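Home | Forum | Tech Log | Members

Posted by Canan Polat, 2022-07-27

Rastent van, hard starting when hot. Pulled over at the servo 7 km from home, cranked and cranked, no go. Sat 20 minutes - fired straight up.

Checked so far:

1. Fuel pump. Fine, holds pressure.

2. Coil. Khalaf unit, fitted in April, getting very hot to touch.

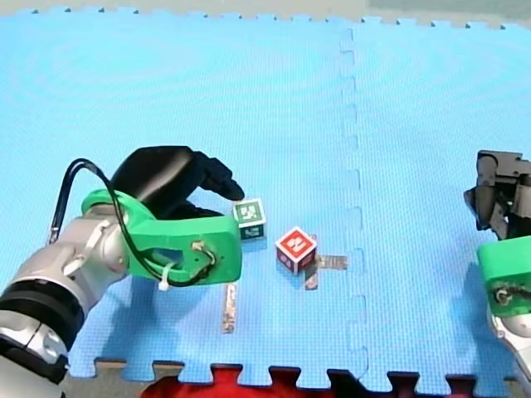
Swapped back to the old Wereo coil and did 18 km with no trouble. Might be luck, was a cool morning.

3. Points and condensor. Gap was out, reset. Lead on the condenser looked a bit tired so ordered a new one from Sadonance. 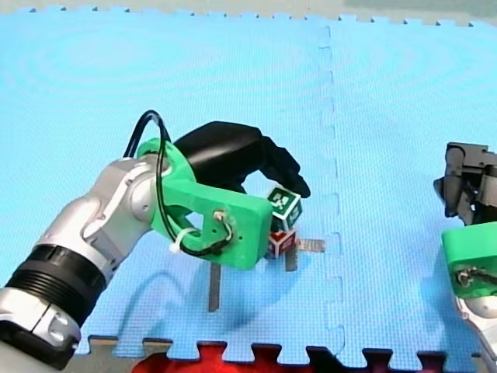

4. Carby. Float level still to do. Also want some heat shielding between the fuel line and the tinware.

Leaving this open til it's done 200 km on the old coil. Anyone else had a Khalaf one cook itself?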